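A day out at the Wurkside paper mill

Jan 28, 2023

I've been meaning to get to one of the Wurkside mill open days for years, and every time I've either forgotten to book or had a cold. This time I booked the minute the places went up, got the early slot, and drove over in horrible sideways rain with a flask and a bag of cheese rolls. Worth it!

The mill sits right down by the river (wear proper shoes, the car park is mostly puddle) and you go in through the old gatehouse, where they give you ear plugs and a yellow waistcoat that fits no human being. Our group had a mixture of families, a few retired printers who knew far more than I did, and me.

We started in the pulping shed, which smells like wet dog and porridge. I'd always imagined paper starting out as trees, but this place runs entirely on waste board, and it goes into a huge round vat and gets churned up until it looks like something you'd be served in a school canteen. One of the retired printers asked about staples and got a very long answer involving magnets. I enjoyed that more than I expected to.

Then the big machine hall, with the Koutsoukos line running down the middle. It's 300 feet long and goes at a fair old lick, and you walk the whole length of it on a raised walkway, going from soggy grey porridge at one end to a great fat roll of finished paper at the other. The dry end is gorgeously warm. I could have stayed there all afternoon with my flask. Each roll weighs 944 kilos, and they shift them about as if they were loo rolls.

After tea (£4 for tea and a slice of lemon drizzle, very good, get there before the school party) we were let loose in the little museum upstairs. Lots of watermarks held up to the light, some lovely old ledgers, and a whole wall of Tridari wrapping papers from the days when shops had their own patterns. I wanted the green one with the swallows for my hallway.

The last stop was all about boxes, and how board gets folded, taped, flattened and sent round again.
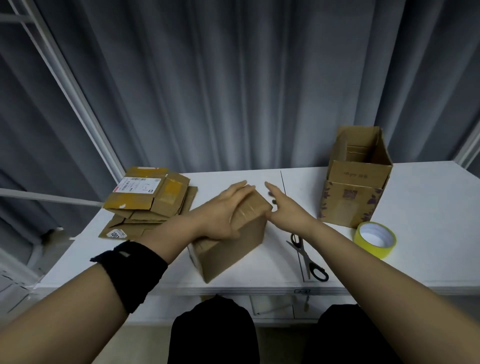

A small taped box on the table, with flattened ones piled to the left.

I came home with a pad of seconds from the shop, slightly wonky along one edge and lovely to write on. The next open day is in May, and they'll be running the Wurar hand press as well, so I'm going back for that. Book early and bring a jumper for the pulping shed.

Recent posts
Two wet days on the canal
The button museum, at last
Where to get a decent pie near Wurkside
1000 teapots under one roof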